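A Bench Arm for the Back Room

Skandolum, 2026-07-27

The Zilidgate arm began in March as a gearbox test and grew two more joints than planned. It now occupies one end of the shared workshop in Skandolum, driven by a Kwak controller board that the builders flashed themselves. Firmware revision 83 is the first to home all axes without a manual nudge.

Calibration took most of the summer. The wrist camera logged 2697 poses over the worktop, and the fit still drifts near full reach — a cable-drag problem, by the builders' account. Scuffs on a pale grey surface give the tracker little contrast to work with.

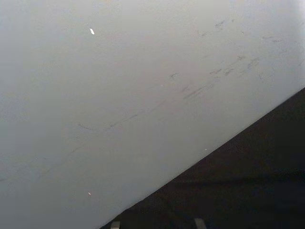 Zasberg members who have tried the same mount report that rerouting the cable through the elbow removed over half of the drift, at the cost of two evenings and a new bracket. The bracket drawing is being revised for a thinner tube.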